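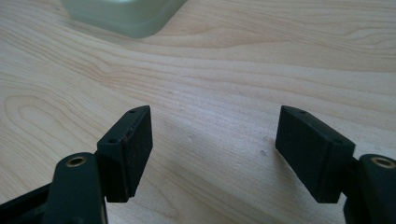

**SORKURA, Sat 17 August**

The Sorkura Courier-Ledger ran a household page every Thursday from 1931 until the paper closed in 1968. It had recipes, a column on mending, church notices and, in the lower right corner, one or two short pieces of writing by readers. Some were poems. Some were a few paragraphs on a child's fever, a bad harvest or a sister who had moved away. Hardly any carried a full name. They were signed "A Mother," "Constant Reader," "Mrs. K., Ellach Road," or not signed.

Clementina Henriques started reading them because she wanted a jam recipe. Her grandmother had cut one out of the paper and lost it, and Henriques, who had just retired from teaching high school English, went to the county library to look for it on microfilm. She found it after two afternoons. By then she had copied out four of the poems by hand.

"They weren't all good," she says. "I want to say that first, because people expect me to say they were all good. A lot of them were verses about spring. But every so often there was one where I stopped and read it again, and I wanted to know who wrote it, and there was no way to know."

That was six years ago. The project that came out of it is called the Corner, after the place on the page where the pieces ran. It now has a complete index of the reader contributions, 2885 in all, and next spring Wular Press will publish 75 of them in a single volume. The authors of 361 pieces have been identified. The rest are still listed under whatever the newspaper printed.

## What the editors left out

The household page had three editors over its life, two of them men. None left papers that anyone has found, but the page itself shows a fair amount about how they worked.

In the first years, contributors were often given their married names, so a poem might appear under "Mrs. Harold Dane." After 1938 the full names drop off. Lutfa Wickramasinghe, a historian who joined the project in its second year, thinks the change came from the writers as much as from the paper. She points to a short notice that ran that fall, telling readers that "correspondents who wish their names withheld need only say so."

"You can read that as a kindness," Wickramasinghe says. "A woman in a small town who wrote about being unhappy had reasons not to sign. You can also see that within a year almost no one is signed, including the people writing about spring. It became the style of the page. Meanwhile the men's letters on the opposite side have first name, last name and street."

She is cautious about drawing too much from this. A good part of the argument inside the project, she says, has been over how to talk about women who may have preferred to stay unknown. For the first two years the group assumed that finding a name was always a gain. Then a family in Cormier wrote to say that they had recognized an aunt in a published list and were not pleased. The piece was about a marriage. The aunt's children were living and had never heard of it.

The entry went back to "Signed: L." The project now contacts a family before it attaches a name to anything, and waits a year for an answer. If the answer is no, the name stays in a closed file.

## How a name is found

Kamrul Mollah keeps that file. He was a payroll clerk for most of his working life and he approaches the index in the same way, with one line for each piece, one column for each kind of evidence and a date beside every change.

The easiest cases are the ones where a writer reused something. A poem might turn up years later in a church cookbook with a name under it, or be read at a funeral and printed in the program. The second kind of evidence is the address. "Mrs. K., Ellach Road" could be checked against a city directory, and in 1944 there were two families on Ellach Road whose name began with K. One of them kept bees. Mrs. K. wrote about bees.

"That one took me ten minutes," Mollah says. "I have others I've been at since I started."

The third kind is the family. Since last July the group has held an open reading on the first Saturday of the month in the back room of the library. Someone reads five or six pieces aloud, slowly, with the date and whatever signature was printed. People come who grew up with the paper. Now and then a listener says that it sounds like their mother, and goes home to look in a drawer.

Mollah does not count that as evidence. He writes it down as a lead. To move a piece into the identified column he wants paper: a draft, a letter from the editor, a clipping with a note in the right handwriting. He has turned down claims from people he likes very much. Two different families say the poem beginning "I set the lamp where he could see" was written by their grandmother, and each has a typed copy. It is down as unsigned.

## Words that need a note

Reading the pieces in order shows how much the language of the page changed, and how much of it was agreed on. Wickramasinghe has written an essay for the back of the book on a handful of words. "Nerves" is the one she spends the most time on. In the 1930s it appears often, usually in the first person, and it seems to cover anything from tiredness to grief. In the 1950s it starts to be something a doctor says. By the middle of the 1960s contributors are putting it in quotation marks.

"Help" is another. A woman who "helped" on the farm may, by her own account in the same paragraph, have been up at four, milked, run the separator and driven the cans to the depot. Her husband farmed. She helped. Wickramasinghe found the word used this way by nearly every contributor who mentions farm work, and she found one who objects to it, in a piece of nine lines from 1952 signed "Hired Man's Wife." It will open the book.

The essay went through several drafts. An early one treated the writers as people who lacked the words for their own situation. Henriques disagreed strongly and the two did not speak for a couple of weeks.

"I taught for thirty years," Henriques says. "When a student writes 'help' it can mean she doesn't know better, or it can mean she knows exactly who's going to read it. I thought we owed them the second reading at least some of the time."

The final version gives both readings and leaves the question open. Wickramasinghe says she still leans one way and Henriques the other.

## Seventy-five pieces

The choice for the book was made by Parveen Matubbar, who runs Wular Press out of two rooms over a shoe repair shop. Wular has published 8 books since it began, most of them poetry in translation, and the Corner volume will be its longest. Matubbar asked for the whole index, with the names hidden, and read it over one winter.

She had a few rules. No more than three pieces by any one writer, as far as that could be known. Something from every year the page ran. Original spelling, including mistakes, unless the mistake was plainly the typesetter's. She also asked that unsigned pieces not be gathered in a section of their own at the end.

"That was in the first plan, named authors in front and unknown in back," she says. "I understood why. But then you've made the same page again, with the same people in the corner."

The pieces will run by date. The signature will appear as it was printed, and where an author has been identified and the family has agreed, her name will follow in brackets. Short biographical notes go at the back. Some are a full page. One reads, complete, "Born near Cormier. Sent the paper eleven poems. Raised geese."

Money has been a slow business. The library gives the room and the microfilm reader. A state humanities grant paid for scanning, and the press is covering the printing itself and hopes to make it back on orders from schools. Matubbar has already been asked by one reviewer whether the writing holds up on its literary merits. She answered that some of it does, and sent him the proofs.

Mizanur Karunaratne, who teaches at the high school where Henriques used to work, tried a dozen of the pieces with his juniors in the spring. He gave them out without dates. Most of the class placed the farm pieces correctly and guessed that several of the others had been written in the last few years. One student asked if she could bring in something her great-grandmother had kept in a Bible. It was a clipping from the household page, a poem of four stanzas, with the margins cut off so closely that the signature was gone.

Mollah had it in the index under March 1947, signed "Constant Reader." He has forty-one entries under that signature and thinks they belong to at least three women. On the back of the clipping, in pencil, somebody had written a grocery list, and he has asked the family for a better scan of the handwriting.

*The Corner's next open reading is at the Sorkura library on the first Saturday of the month, at two in the afternoon. Readers with clippings, letters or scrapbooks from the household page can leave copies at the front desk.*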